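Setting up a two-arm bench for handover practice

Part 4 of the Trusinlow build notes

By this stage you should have both arms bolted down, both hands fitted and the control box talking to each of them on its own. If one hand still drops off the network when the other starts up, go back to Part 3 and sort out the power before going any further. Running both from one supply looks fine until the two hands close at once.

Part 4 covers the table, the cables, the shared zero point and the first set of two-handed moves.

What you need

A table with a rounded or padded edge
Felt, enough to cover the top with a hand's width to fold under
Spray adhesive or double-sided carpet tape
Floor tape in a bright colour
Hook-and-loop cable ties
A handful of household objects
The two-arm settings file from Part 3

Covering the table

Bare tabletops cause two problems. Hard objects skid when a fingertip touches them, and glossy surfaces throw reflections that upset the head camera. Felt fixes both. We used blue because none of our first objects was blue, which stopped being true within a week, so don't agonise over the colour. Avoid white if your arms are white.

Lay the felt face down, put the table top on it and work from the middle outwards. Pull it firm but not tight. On rounded corners, cut small notches in the part that folds under so it lies flat. Leave the glue overnight.

Running the cables

Each wrist needs a loop of slack. Turn the wrist by hand to both ends of its travel with the power off and check that the cable never pulls straight. Then do the same with the elbow bent fully. If the loop can reach the fingers, it is too long, and sooner or later the hand will grab it.

Tie the cable to the outside of the forearm with hook-and-loop ties. Zip ties are neater but you will be cutting them off again the first time a connector works loose.

On the floor, mark the edge of the working area with tape and keep people behind it whenever the arms are live. The stop button goes on your side of the tape.

Setting the shared zero

Each arm has its own idea of where the table is. To get them to agree, you touch both to the same point.

1. Stick a small cross of tape in the middle of the felt.
2. Put both arms into hand-guide mode.
3. Bring the left index fingertip down to the cross and save the position as L_ZERO.
4. Move the left arm well clear, then do the same with the right and save it as R_ZERO.
5. Run the align script. It prints one number, the mismatch between the arms, in hundredths of a millimetre.

Our first go gave 1,922, and the cause was a loose base bolt on the right arm. After tightening it we got 334, and a second careful pass brought it down to 153. Anything under 400 is good enough for this part. Peel the tape off before you carry on.

First two-handed moves

Start with toy building blocks. They are light, they survive being dropped, and two pushed together give you something long enough for both hands to share. Add other things once the blocks are going well – a ladle, a sponge, a small plastic box, something in foil. 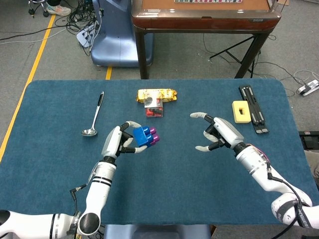 Photo: Trusinlow workshop notes. Free to reuse with credit.

The left hand has the blue and magenta blocks held just above the felt, thumb on top and fingers curled underneath, and the right hand is open. Use this as your starting pose. Save it as HOLD_L and make a mirrored one called HOLD_R.

From HOLD_L, bring the right hand in slowly until its fingers are either side of the free block. Close the right hand at low force, wait one second, then open the left. If you open the left too early the blocks drop. If both hands keep pulling, lower the grip force on the giving hand first and leave the other alone.

Run the handover at quarter speed until it goes through ten times without a drop, then try half speed. We have not gone past half speed with the covers off the wrists.

Part 5 deals with recording the moves and playing them back.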